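4.2 Clearance and cable rules for two-handed work

The rules in this section apply to any bench on which both hands of a robot work over the same surface. They were drafted at Tusis as a supplement to the site procedure, which treated each arm as a separate machine and gave no limit for the space between the hands. A session opens with both hands apart and each part within reach of one hand only.

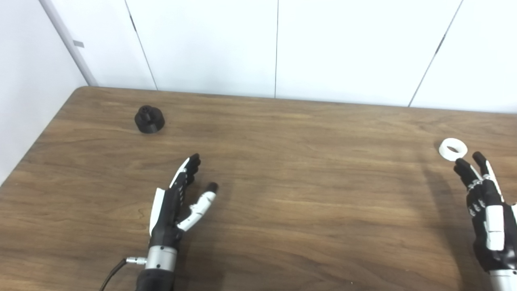
Rule 1 sets the closing speed. Once the hands are less than 50 mm apart, neither may move faster than 16 mm/s, and only one may move at a time. Contact between fingertips is allowed when both hands enclose the same part, provided that the grip force on each side stays under the limit stored for that part - the stored limit, and no value typed in by the operator.
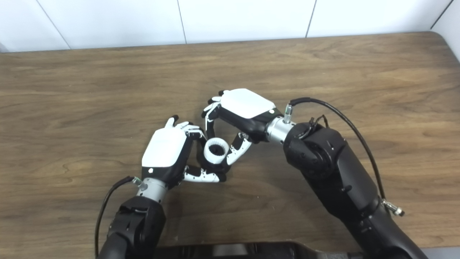 Magdy Tahiri objected in review that one speed for all parts would punish light rings and still be too fast for anything brittle, and asked for a table by part class. The objection was accepted in part. Brasta now keeps such a table, but 16 mm/s remains the ceiling.

Rule 2 covers cables routed outside the arm. Each loop must clear the table through the full range of wrist motion, and connectors are checked by hand before the first run on Friday. 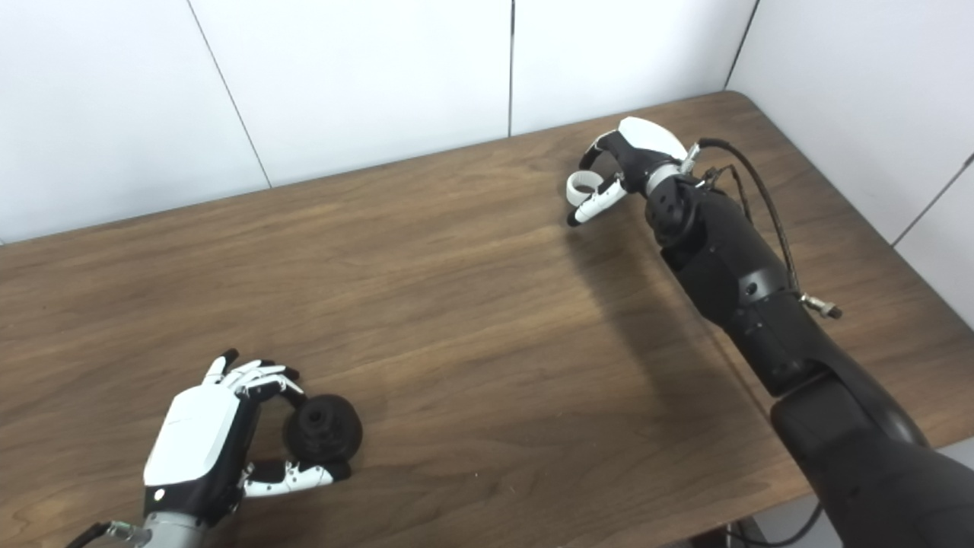

Figure 4. Bench during a two-handed task. Source: V. Esteban, Plavum.

Rule 3 concerns unequal tasks. If one hand is holding a part against the table, that hand is treated as a fixture and its target pose is locked. The other hand may pick, carry or place, but its planned path must not cross above the locked hand.

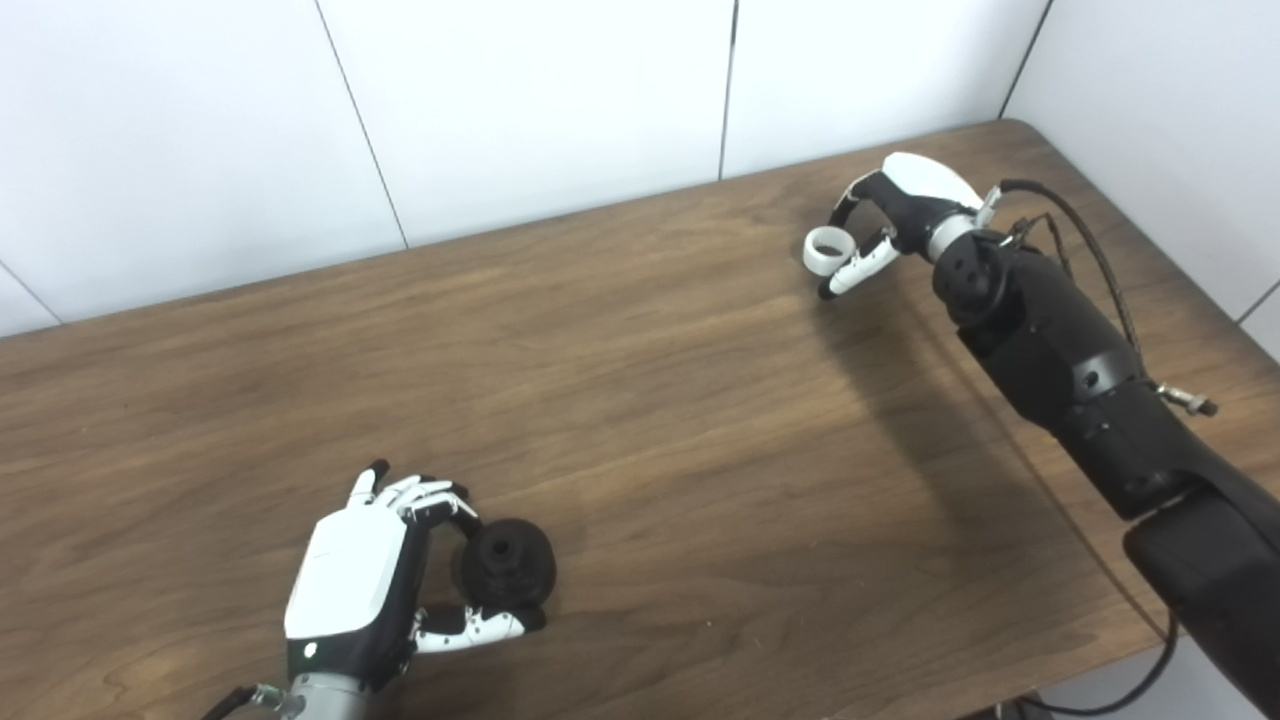
A release command for the locked hand is refused until the moving hand has stopped. Of the 27 stops logged under the draft in October, most were traced to this refusal. Farouk has asked that these be recorded under a separate code, as they are not faults in the sense of Section 3.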